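4. Teaching a cloth fold

So, can a machine do your laundry yet? Partly! I wrote this section of the Hiketti guide after a long January of folding with Zixuan Song, and my answer is still "some of it, slowly." Towels go well. Fitted sheets, forget it.

Before you start, clear enough room for the cloth to lie completely flat, and pick something plain and soft for your first try.

1. Hold one gripper in each hand and squeeze both a few times to check that the fingers close evenly.
2. Start a new session and name it after the chore, like "fold blanket."
3. Pinch the cloth near two corners. Take a good bite of fabric – a thin edge slips out.

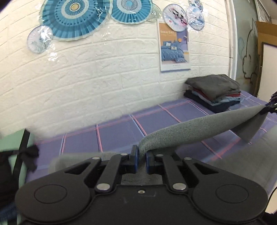
4. Lift both hands together and keep a little tension, but don't pull it tight like a drum.
5. Bring one side over to the other, lower it, then open the fingers all the way before you back off.
6. Wait a second, then end the session.

Note: I'd plan on 100 folds before you train anything. Zhiqiang Ye swears by 300, and his results on thick blankets are better than mine, so maybe listen to him (I got bored).

Caution: Keep your own fingers away from the linkage when it closes. It pinches!

Caution: Stop for a break every 10 folds. Tired hands make sloppy folds, and the machine will happily learn those too.

If the cloth keeps slipping, go to section 5, Finger pads.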